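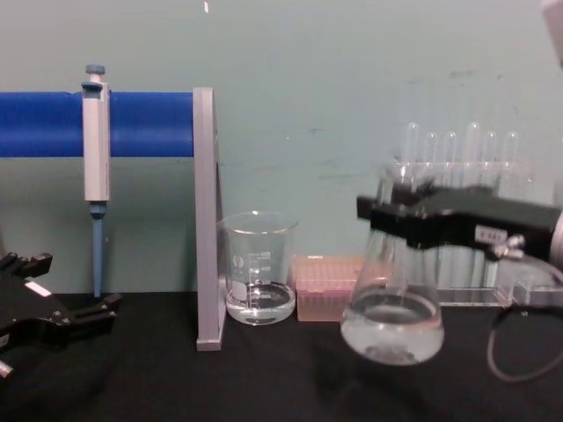

Lab got a two-arm bench robot and my job is changing. How did this go at your workplace?

Asked by Bảo Doãn, April 28, 2021
Filed under: Lab work, Jobs and training

I'm a technician in a water testing lab. We do routine work for towns and a few food plants. Until this spring there were four of us on the bench and each person did their own samples start to finish: label, pour, dilute, pipette, read, write up.

Now management has put in a two-arm setup from Stornero for the pouring and diluting steps. It works at a normal bench with the same glassware and pipettes we use. It is slow compared to a person, but it can keep going after we leave. The plan is 200 samples a day by August. We do fewer than that now with everybody working.

We were told no one is being let go. What changes is that two of us move to "run preparation and review", meaning we set the bench up, start the run, and check results afterward. The other two stay on the odd samples that can't go on the robot. I'm in the first group.

My questions:

1. Did the people who moved to setup and review end up liking it, or did they leave?
2. Did your hand skills get worse? I'm decent with a pipette and I would like to stay that way.
3. Should I ask for a different job title or pay now, or wait until it has been running for a while?

I'm not against the thing. I have a sore thumb from years of plunger work and I won't miss that part.

3 answers

Answer from Ivars Stankevičius (marked as most helpful)

I was in the same spot at a paint and coatings lab. We had a different system, but it was the same idea, arms on a bench.

On liking it: mixed. The first months were worse than before. You are doing setup, plus fixing whatever stopped, plus your old work when the run fails. Our failures were dull ones. A flask put down a little off its mark, a tip box turned the wrong way around, a rack pushed back too far. A person adjusts for that without thinking about it and the robot didn't. So the bench had to be laid out the same way every time, and people who had their own way of arranging things for years found that hard. One left over it. The rest of us got used to it and I would not go back now.

We put tape marks on the bench and a printed layout on the wall. Do that in the first week. Also agree on who is allowed to move things between runs, and write it down. We had more arguments about that than about anything else.

On skills: yes, mine got worse. I noticed when the system was down for service and my repeats were all over the place. After that we set up a rotation, one week in five on manual samples. Ask for it early, while the schedule is still being worked out. It's hard to get later when everyone has settled in.

On title and pay: ask now, but ask in writing for a review date if they won't commit. Keep a log of what you do each day. I kept one for 53 working days and it showed that close to half my time went to things that weren't in my job description — checking liquid levels, clearing stopped runs, retraining other people on the layout. I got a new title out of it and a small raise.

Answer from Yu-ting Yen

Agree with most of that. I'd add one thing about review work. Reading results from samples you didn't touch is different from reading your own. When I did everything by hand I knew which one had looked cloudy or which one I'd had to pour twice. With the robot I only had the numbers, and I passed a bad batch of 50 before somebody upstream asked about it. Now I walk past the bench and look at the glassware before I sign anything. It takes a few minutes and my supervisor had to be talked into counting it as work.

Your thumb will get better, mine did.

Answer from Cletus P.

They said no one was being let go at my plant too. Get it in writing. That's all I have to say about it.

Comment from Bảo Doãn

Thanks all. I've started a log and I asked about the rotation. The manager said maybe. Ivars, did you mark spots for the beakers too or only the racks and tip boxes?

Comment from Ivars Stankevičius

Everything that gets picked up or poured into. Use thin tape, the thick kind makes the glass sit crooked.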